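How to set up the Dresero hand-held gripper kit and record your first session

The Dresero kit from Jestgate lets you record two-handed demonstrations without a robot in the room. You hold one gripper in each hand, do the task yourself, and the software turns the motion into a path an arm can follow later. This guide goes from the first power-on to a finished recording.

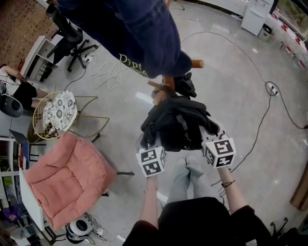
Joonas Tikkanen wrote in after the last version of this guide to say that the manual puts calibration after pairing, and that he lost a whole morning by following it. He calibrates first, pairs second, and has had no trouble with the left and right sides swapping. We tried both orders and agree with him, so the steps below use his.

What you need

The two grippers, charged
The head camera and its strap
A computer with Zarnusel installed (version 3 or later)
The printed calibration sheet from the box
A clear patch of floor or a table

If you bought the kit secondhand, check that the calibration sheet is the original. A photocopy often comes out a little small and the software won't warn you. Measure the black bar at the bottom of the sheet. It should be 100 mm long.

Step 1: Check the markers

Each gripper has square black-and-white markers on its faces. The camera uses them to work out where your hands are and which way they are turned. Wipe them with a dry cloth. Don't use alcohol, which dulls the print and can lift the corners. If a marker is scratched across a black and white border, replace it before you go on. Jestgate sells spare sets.

Step 2: Put on the camera

Tighten the strap until the camera stays put when you nod. Tilt it down so that both grippers are in view with your elbows bent and your hands at working height. New users nearly always have it too high. Open the preview in Zarnusel and look down at your hands. You can work standing or sitting on the floor, but set the tilt again if you change from one to the other.

Step 3: Calibrate

Lay the sheet flat and tape down the corners. In Zarnusel, choose Setup, then Calibrate Camera. Look at the sheet from straight above, then from each side, moving slowly. The bar on the screen fills as you go. When it is full, press Save. The error figure should be under 3 pixels. If it is higher, run it again with more light on the sheet and less glare from windows.

Step 4: Pair the grippers

Turn on the left gripper only and wait for its light to go solid. Choose Add Left. Then turn on the right one and choose Add Right. Close and open each gripper fully when the screen asks for it. This sets the range, and if you stop short the recording will show the fingers never quite closing.

Step 5: Test the tracking

Hold both grippers in front of you with the markers facing the camera. Each one should have a colored outline in the preview. Turn your wrists slowly. The outline may flicker when a face turns edge-on to the camera, and that is fine. If it drops out for longer than a moment, check the following:

Sleeves or fingers covering a marker
One gripper held in front of the other
A bright window behind your hands
Camera tilt (go back to Step 2)

Step 6: Record

Press Record and hold still for a count of 3. Do the task at an even pace, a bit slower than you normally would. Hold still again at the end, then press Stop. Keep early takes short. Folding a dish towel or moving a cup from one spot to another is plenty for a first try.

Play the take back before you do more. Zarnusel marks lost tracking in red on the timeline. A few thin red lines can be filled in by the software. A wide block means the take should be deleted.

Saving and exporting

Takes are stored in the project folder under the name you typed at the start. Use Export to send them to your arm's software. The Mäkelä format is the default and keeps the gripper opening along with the position. The plain text export keeps position only, so pick it only if your own tools need it.

Is the kit worth buying?

For short tabletop tasks, yes. Setup takes 6 steps the first time, and after that you can skip straight to the tracking test unless the camera has been moved on its mount. The grippers are comfortable enough for a long afternoon. The weak points are the manual, which still has the steps in the wrong order, and the strap, which loosens as it warms up. We tighten ours between takes.

Jestgate says a corrected manual is due in August. The current one is still what ships in the box.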